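2023年8月3日
記:イマド・セマーン

透明釉の調合、やり直し。フリットをPleltanoに替えてからバケツの底に固く沈む。乾粉で2,000グラム、水は前回と同じ割合。篩は二回通した。一回目で網に残った粒は乳鉢で摺って戻した。比重は測ったが浮秤の目盛が読みにくく、記録には残さない。明日もう一度測る。

素焼きの棚から試験片を出した。縁の欠けたものは除外。釉掛けは浸し三つ数え。厚い側と薄い側ができるよう、半分だけ二度掛けにした。裏の番号は鉄絵具で書いたが、去年の呉須のほうがにじまない。次は戻す。

器のほうは縁の釉切れが気になっている。食卓で汚れが残るのはたいてい縁の内側の曲がりのところで、釉が薄いとそこから色が入る。
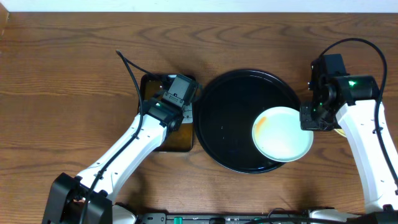
アピンヤ・スックプラサートからは、縁だけ筆で足すより生地の角を先に丸めたほうが早い、と言われた。削りの段階でスポンジを一周余分に回せば済むとのこと。次の挽きから試す。ただ丸めすぎると重ねたときに滑るので、加減は見本を一枚作って棚に置いておく。

窯。Himeckの上段の熱電対がまた低く出る。コーン溶倒と合わず、表示より実温が高いらしい。保護管を外してみたら先端に白い粉がついていた。拭いて戻し、端子を締め直した。予備は一本ある。昇温は前回の表のまま、ねらし59分で切った。徐冷はなし。

Naseltonの青磁土で作った分は、下段の壁際に置いたものだけ緑が抜けて灰色に寄った。還元が弱かったと思う。薄い色の釉は光の当たり方でだいぶ違って見えるので、判定は北の窓際でやる。

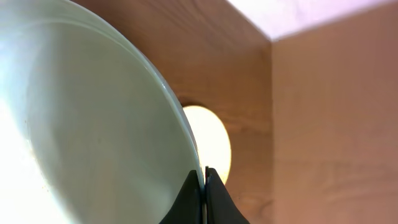

灰色に寄ったのは還元のせいだけとは限らないのでは、という意見もあった。土の袋が途中で新しい口に変わっているはずで、先に袋のロットを見てほしいそうだ。見たら確かに変わっていた。旧ロットの残りは密閉して棚の左奥。両方で同じ試験片を作り、並べて焼く。窯詰めの位置も入れ替える。

貫入の試験は煮沸と氷水を交互に。釉の厚いほうから音がした。墨を塗って拭くと細かい線が出た。薄いほうは今のところ何もない。珪石を少し増やした版を作るか迷っている。増やすと溶けが悪くなり、艶が落ちる。

染み込みの確認は酢と醤油と卵黄の三種。卵黄は乾くと一番しつこい。小鉢のような深い形だと底の隅に残る。

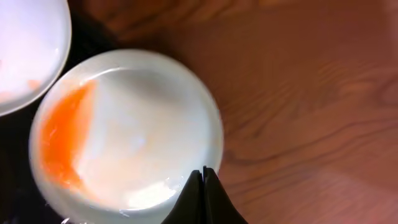

拭き取りまでの時間をそろえないと比べられないので、次からタイマーをかける。布も毎回同じものにする。今回の分は参考扱い。

在庫。長石は744グラムしか残っていない。次の調合には足りない。注文はMohammadiに出すが、前回は届くまでだいぶかかったので、カオリンも一緒に頼む。撥水剤は約92ミリリットル。棚板の剥離剤は塗り直しが必要で、今の板は角のところがめくれている。めくれた破片が落ちると下の皿の見込みに付く。一枚それで駄目にした。

盛り付け皿の径は今の型でよいが、見込みが平らすぎるという話は前からある。汁気のあるものは真ん中に寄ってくれない。 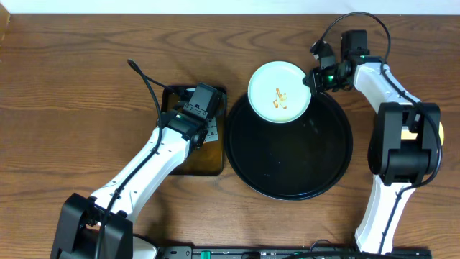 少しだけ凹ませるなら石膏型を直すより、半乾きのときに砂袋を載せるほうがいい、とアピンヤ。それで歪まないか聞いたら、裏に板を当てておけば平気だという。端材の板でやってみる。砂袋は倉庫の右の箱。

残り:浮秤の買い替え、熱電対の校正、新旧ロットの試験片。釉のバケツは蓋をして名前と日付を貼った。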